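Skornden Automation Program
Progress report to the Birnura Fund: open day and demonstrations

The open day was held in February at the Irkau site, as required under the second milestone of the grant. Attendance was 60, including 2 representatives of the Fund. Hok-lam Choi opened the program and led the demonstrations of Marty, the gripper system under development. Visitors were shown the simulated environment used for practice runs, in which the arm works at a perforated panel.

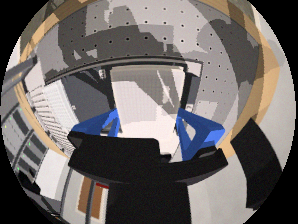 How many simulated runs had been completed by the open day?
The total stood at 2,306, against a milestone target of 1,000.

Visitors asked chiefly about the transfer of simulated work to the physical arm. The team explained that this falls within the next reporting period and that no results can be reported yet. Written comments were collected at the close of the session and are being reviewed. Expenditure on the event remained within the approved budget. A second demonstration is planned, subject to the Fund's agreement on dates.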